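Ticket Sales and Fight Order at Small Boxing Shows

Student project report, Sport Management, second year
Group 4

1. Introduction

Our project studies how small boxing promoters decide the order of the fights in one evening. We wanted to know if the position of a fight depends more on the ranking of the boxers or on the number of tickets they sell. In our country many boxers at this level receive a part of the ticket money, so the question is important for them.

We worked with the programs of two local promotions, Altix and Sudow. Both hold their shows in sports halls and small theaters, and both gave us their old programs and the seller lists. We also visited one evening at the Giáp gym, where a Sudow show took place in February.

2. Data and method

We collected 53 programs. From these we removed the shows with fewer than four professional fights, and 40 programs remained for the analysis. For each fight we wrote down the position in the evening, the planned number of rounds, the records of both boxers and the tickets sold under each name. Amateur fights before the main program were left out.

The data was put in one table and checked by two members of the group. When the program and the seller list did not agree — this happened mostly with late replacements — we used the order that was really boxed.
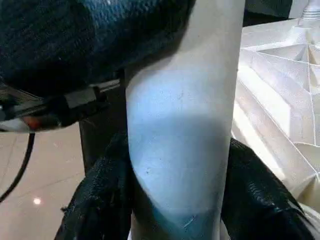 3. Results

The main event was usually the fight with the better records, as we expected. In the middle of the evening the picture is different. There the boxer with more sold tickets had the later place in most cases, also when his record was weaker. The largest show in our table had 746 paid seats, and its second last fight was a four-round debut of a local boxer.

Women's fights were placed early in the Altix programs. Sudow put them later, and two times as main event. Our sample is too small to say if this changed the sales.

At around 30 fights we could not find the ticket numbers for one of the boxers. We kept these fights in the table but did not use them for the comparison.

4. Problems and next steps

The seller lists do not show tickets bought at the door, and some families buy through a friend or a club. We would like to repeat the work with door sales included. The promotion Clatero has offered its lists for the next semester, but only without the names of the boxers, so we must first change our table.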